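The Kitchen Club

On the second floor of the old Trovwood mill building, past a framed map of the river and a vending machine that has been out of pretzels since spring, there is a door with a strip of masking tape on it that says KITCHEN, PLEASE KNOCK. I knocked. A voice called out that I could come in if I promised not to lean on anything.

The voice belonged to Hacer Kozan, who started the Trovwood student robotics club with a handful of kids and a grant of $4,000, most of which went, she told me with a sigh, to things that plug into other things. She taught shop for years before she taught programming, and she still keeps a pencil behind her ear and still says "measure it again" to anybody who looks too pleased with themselves.

Other clubs in the region build machines that throw balls or climb ramps, and the Trovwood kids did that too for a while, and had a very nice time and came home with a ribbon or two. Then one September a sophomore asked at the first meeting why they couldn't work on something her grandmother would want. The grandmother has bad wrists. What she wanted, when they called her up and asked her (on speakerphone, with the whole club leaning in), was somebody to clear up after supper.

So now they do dishes. Or they get ready to do dishes, which has taken up the better part of a school year and shows every sign of taking up another.

The project is called Gökçe, after a family cat of Kozan's who was also slow and also very particular. The students talk about Gökçe the way you'd talk about a teammate who means well. The task this season sounds like nothing at all: pick up a cup and put it where it belongs. I have two children and I can tell you it isn't nothing for them either, but I hadn't thought about how much there is to it until I spent an afternoon listening to teenagers argue over where the edge of a cup is. An upright cup can be taken from the top, by the rim, or around the middle. Tip it over and everything you knew about it is wrong. It rolls. It's a different height. If you squeeze a party cup too hard it buckles, and if you squeeze it too gently it slides away from you, and either way you have to go back and start over.

They keep a logbook, a real paper one with a coffee ring on the cover, and each try gets a line. The day I visited they were up to 87 tries on a single cup position, and 27 of those had been marked with a star, meaning the cup went where it was supposed to go and stayed there. I thought that sounded a little discouraging. The boy keeping the book looked at me with real pity and flipped back to the month before, where there were hardly any stars at all.

What surprised me most was how much of the afternoon was just talking. They'd run a try, and then everybody would talk it over, and somebody would draw on the whiteboard, and somebody else would erase it and draw the same thing from the other side. Kozan mostly stayed out of it. When they got truly stuck she asked a question, usually a plain one, like "Well, what did it see?" and off they'd go again.

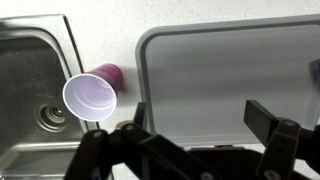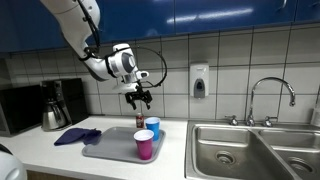
Cups at Trovwood: one on its side by the sink in the first picture, two standing on the tray in the second.

In the spring the club will take Gökçe to Rernudholm for the Filimlow, a household-tasks meet that has grown from a few tables in a gym to something people drive overnight for. The rules are short. You get a kitchen you haven't seen before, you get a mess, and you get a clock. Last year Trovwood finished well down the list after their entry spent almost its whole turn considering a spoon, and the kids tell that story themselves, with sound effects, to every new member who walks in.

I asked Kozan if she thought they'd do better this time. She took the pencil out from behind her ear and thought about it for longer than I expected. She said she'd like them to place, sure, she's as competitive as the next person, but she'd had a girl in the club who wouldn't speak above a whisper in the fall, and that same girl had just told a senior, loudly and with a marker in her hand, that his math was off. And it was off, too. They'd lost a whole week to it.

By then it was past five and parents were starting to text from the parking lot. Nobody was packing up. The sophomore whose grandmother started all this wanted one more try, and the boy with the logbook had already written down the number and was waiting, pen up, to see if he'd get to draw a star.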